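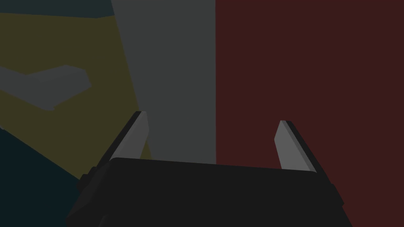

Figure 3. Simulated wrist view in Sillance with flat shading enabled. Both fingers are spread, with no object between them.

4.2 Rendering and the wrist observation

The policy receives one wrist image per control step, along with joint positions and the commanded finger opening. Images are rendered by Sillance, our simulation front end, which draws every surface in a single color and leaves out textures. Figure 3 shows one such observation. The fingers are the lightest large surfaces in view and remain easy to separate from the olive, gray and dark red planes behind them.

We chose flat shading for two reasons. The first is cost. Rendering took a large share of the step time in our earlier setup, and removing textures and cast shadows let us run more environments on the same machine. The second is that we wanted the encoder to rely on edges and on the layout of surfaces. Under textured rendering, the encoder in our early trials learned to identify individual scenes from small patches of surface detail, and accuracy on held-out scenes dropped accordingly.

Scene colors are sampled once per episode and held fixed until reset. The gripper is excluded from color sampling and keeps its dark housing and light gray fingers in all episodes. We tested a variant in which the finger color was sampled as well. Training was slower and the final policy was no better, so the variant was dropped.

4.3 Camera pose and self-view

The virtual camera is attached to the wrist link, behind and above the gripper housing. With this placement the housing covers much of the lower part of every image. This costs pixels, but it gives the network a fixed reference for the tool, and the position of the fingertips in the image can be predicted from the commanded opening alone. We use that property as a check on the kinematic chain - if the projected fingertips and the rendered fingertips disagree by more than 5 pixels, the episode is rejected before it enters the replay buffer. In practice, rejections came almost entirely from one faulty scene file, in which the wrist link had been given the wrong parent.

Small offsets are added to the camera pose at reset. We do not change the pose during an episode. A moving offset would break the fingertip check, and the real camera mount is rigid.

4.4 Segmentation from flat color

With one color per surface, a segmentation mask can be recovered from the image by direct lookup, and no second render pass is needed. The lookup fails when two adjacent surfaces are assigned similar colors. The sampler therefore enforces a minimum distance between the colors of touching surfaces. Surfaces that do not touch in the scene graph may still meet in the image, and dark gray pairs are the most common case. For these we fall back to the depth buffer and split the region at depth jumps.

Masks are used only by the auxiliary loss during training. The deployed policy never sees them.

4.5 Scene sets

Training uses 400 scenes generated by the Feldale layout tool. Evaluation uses 193 scenes from the Munro set, none of which share a layout with the training scenes. Each evaluation scene is run 10 times with different camera offsets and start poses. A run is stopped when the planner reports a collision or when the step limit is reached, and both outcomes count as failures.

The Purkport baseline was run on the same scenes with its own renderer and its own camera placement. We did not retune its parameters, and its results in Section 5 should be read with that in mind.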